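Dretano Opens Its Test Apartment to Visitors in July

Household robot developer Dretano will hold an open day at its Fairweather test apartment in July. Visitors will be able to watch robot arms carry out laundry jobs at a front-loading washing machine and talk with the engineers who program them.

Demonstrations start at 10 a.m. and run every 30 minutes until 3 p.m. Each group is limited to 20 people. Admission is free, but places must be booked in advance.

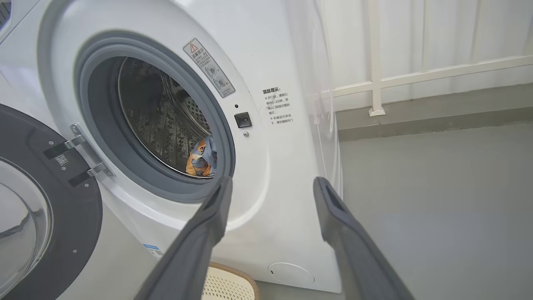 "Laundry is a hard job for a robot," said Apinya Khunthong, who leads the home tasks team. "Clothes change shape every time you touch them. We want people to see the slow parts and the mistakes as well as the parts that go well."

The test apartment covers 725 square feet and is fitted with ordinary appliances. Dretano has used it for 3 years to develop Mavov, its control software for two-finger grippers.

Yakubu Chukwu will give a short talk on gripper design at noon, followed by questions. Children are welcome with an adult. Visitors are asked to stay behind the floor line while an arm is moving.

The building has step-free access from the parking lot. Coffee and cold drinks will be served in the lobby.

To book a place or arrange a press visit, contact Ute Schwerdtfeger in the Dretano press office.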